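How to make a working place at the dining table

Filed under: Home and Household > Working from home

In our flat there is no room for a desk. I have worked at the dining table for three winters now, first because I had to and later because I became used to it. I made many mistakes with the light, with my wrists and with the tablecloth, and I write here what I would do if I started again tomorrow.

Before you begin

You need a table which does not move when you lean on it, a chair that you can sit on for more than one film, and a box with a lid. The box is the most important. If your working things have no box, they will live between the plates, and your family will be angry with you.

Check also if the table is steady. Put both hands on the edge and push as if you want to stand up. If it rocks, fold a piece of cardboard and put it under the short leg. Felt is nicer but it becomes flat after some weeks.

Step one: choose the side of the table

Sit down on each side of the table at the hour when you will work, with the computer open and the screen on. It is no use to do this in the evening if you will work in the morning.

With the window behind you, the screen becomes a mirror. With the window in front of you, the screen is clear but your eyes get tired, for they look all the time at something dark before something bright. The best is to have the window at your side. I write with the right hand, so I take the light from the left, as we were taught at school.

If the room allows only one position, turn the computer a little and not the table. A small angle is often enough to lose the reflection.

Step two: soften the light

A sheer curtain does more for a working place than a lamp. Close it fully when the sun is low, and do not be sorry for the view. A thick curtain makes the room too dark and then you need the lamp at noon.

Be careful if the radiator is under the window. The curtain should not lie over the top of it, or the warm air goes up between the fabric and the glass and you sit in the cold. I shortened ours by hand, seven centimetres, and I noticed the difference on the same day. Leave also a space between the radiator and the table, as wide as your palm or more. It is not good for the wood, and it is not good for the computer either.

Step three: give the mouse a flat place

A tablecloth is a bad surface for a mouse. It makes folds, and if there is a pattern or embroidery in it, the pointer can jump. Some people take the cloth away each morning. I do not, as the table underneath is old and gets scratches easily. A mouse pad on top of the cloth is enough, if you do these things:

- Pull the cloth smooth from the opposite side before you put the pad down.
- Choose a pad with rubber below. Those with a hard plastic back slide on cotton.
- Put the pad near the edge, so that your elbow stays close to the body.
- Wipe the pad with a damp cloth once a week. Crumbs go under it too.
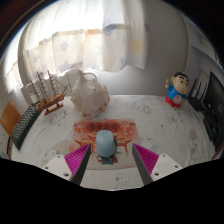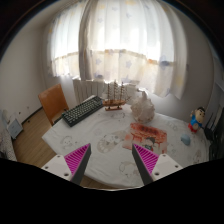 Sirkka Lahtinen wrote to me after the first version of this page that she disagrees about the tablecloth. She puts a thin cork mat under the whole working area, computer and mouse together, and lifts everything away in one movement before dinner. Her cloth stays clean and she does not have to smooth it every morning. I tried it for eight days and I must admit that it is quicker. The mat was a bit too high for my wrist, but with a thinner one it would be fine, so please consider it if your cloth makes many folds.

Step four: correct the height

Dining tables are usually higher than desks. You feel it in the shoulders first. Put a firm cushion on the chair until your elbows are at the level of the table, and then look at your feet. If they do not stand fully on the floor, you need a footrest. A thick parcel box filled with old magazines does very well, and you can cover it with fabric.

The screen should be higher than most laptops have it. Books under the computer will help, but then you must have a separate keyboard.

Step five: the cable

Lead it along the table leg, on the side where nobody walks, and tie it there with a soft ribbon or a strip of Velcro. Please do not use adhesive tape on wood. I did, and the mark is still there.

Step six: clear the table

Choose an hour and keep to it. Everything goes into the box in the same order: papers at the bottom, then the keyboard, then the small things on top. The first week it takes long. After this you do it while the water for the pasta is heating.

Wash the cloth more often than you did before, with the sleeves of a pullover it gets grey along the edge. In March, when I open the window again, I wash the curtain as well and hang it up damp, so I do not need to iron it.

Last changed: February 21, 2026

Contact: Sofia Giannakopoulos | © Grastereo household pages | Back to top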